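Eyelet (hardware)

An eyelet is a small ring, usually of metal, that is set into a hole to keep the edges of that hole from fraying, tearing or wearing away. Most people meet their first eyelets on a pair of shoes, and many of us never give them another thought, but they also turn up on tents, curtains, flags, belts, corsets, mail bags, ledgers, swimming pool covers and the little paper tags that hang from a new shirt. The word comes from an Old French word meaning "little eye," and it is easy to see why, as a well-set eyelet does look a good deal like an eye peering out of the cloth.

Names and close relatives

The words eyelet and grommet are used loosely in everyday talk, and a shopper who asks for one will often be handed the other without any harm done. People in the trade tend to be a bit more careful. An eyelet is generally the smaller and lighter of the two, made as a single piece with a flared rim at one end and a short tube, called the barrel, at the other. A grommet is usually heavier and comes with a separate washer that sits on the back of the material, so that the cloth is gripped firmly between two pieces of metal. There are eyelets sold with washers too, which muddies the matter, and some catalogs give up entirely and list everything under a single heading.

In sewing, an eyelet can have no metal in it at all. A hole worked around with close stitches is also an eyelet, and the cotton fabric covered with patterns of such holes, long a favorite for summer dresses and baby clothes, is called eyelet as well.

History

Stitched eyelets are very old. Garments were laced together long before buttons became common in Europe, and wherever there was lacing there had to be holes strong enough to stand up to it. The tailor or seamstress would push the threads of the cloth apart with a pointed tool called an awl, taking care to cut as few of them as possible, and then sew around the opening. A good one could outlast the rest of the garment.

Metal eyelets came into wide use in the nineteenth century. Corset makers took to them quickly, as a metal ring allowed the laces to be pulled a great deal tighter than stitching alone would stand, and shoemakers followed. Machines for feeding and setting eyelets soon made them cheap enough for nearly anything, and by the end of that century they were fastening office papers together and finishing the corners of flour sacks.

How eyelets are made

Most metal eyelets begin as a long strip of thin sheet. The strip passes through a press, which draws the metal down little by little into a cup, punches out the bottom of the cup, shapes the rim and finally cuts the finished piece free. The metal has to be soft enough to stretch without cracking, and it must still be soft when it reaches the customer, who is going to bend it once more when setting it.

Brass is the best loved material for the purpose. It draws easily, it curls over neatly, and it does not rust, though it will darken with handling and with salt air. Aluminum is lighter and costs less, and is common on cheap tags and banners. Steel is strong but needs a coating, and stainless steel, which is harder to roll over, is mostly kept for boats and other wet places. Copper and nickel finishes are largely a matter of looks, and painted eyelets in every color of the rainbow are sold by the bag to people who make scrapbooks.

Setting an eyelet

Setting is simple work, and very satisfying once the knack arrives. A hole is punched a little smaller than the barrel, the barrel is pushed through from the good side, and the piece is turned face down on a small dished anvil. A setter with a rounded point is then placed in the barrel and struck with a hammer until the metal rolls outward and down onto the material. Two or three modest taps do a nicer job than one great wallop, which is inclined to split the barrel into sharp little petals.

In her handbook for home sewers, Sarla Dixit advises practicing on scraps of the very same cloth, folded to the very same thickness, and she admits to having spoiled 6 eyelets in a row on her first canvas apron. A hand setter is fine for a single project. For a job of 200 or so curtain holes, a bench press will save both the wrists and the temper.

Uses in jointed and moving parts

Eyelets are not only for laces and ropes. A short metal ring also makes a good lining for a hole that something has to turn in, and paper dolls, folding rulers and toy cranes have all been jointed that way.
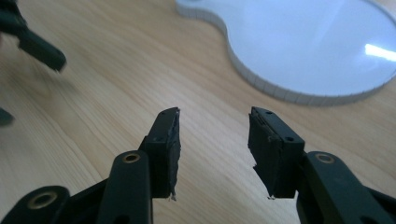
Where a moving part swings on a pin, the edge of the hole takes the wear, and a softer material will slowly go from round to oval if it is left bare. Lining the hole gives the pin a harder and smoother surface to rub against. Brass is the color one most often looks for in such a spot, and a round brass-colored eyelet set into the pivot hole of a dark green linkage arm shows up very clearly against it. For heavier loads a thicker sleeve, known as a bushing, takes over the same duty.

Care and repair

An eyelet seldom breaks. Far more often the cloth around it gives way, and the ring pulls out whole. The usual remedy is to patch both sides of the tear, punch a fresh hole through all the layers and set a new eyelet one size larger than the old. Darkened brass can be brightened with a soft cloth and a dab of metal polish, provided the polish is kept off the fabric. Rusty eyelets are best replaced before the stain has a chance to spread.

See also

Awl
Bushing
Grommet
Rivet
Shoelace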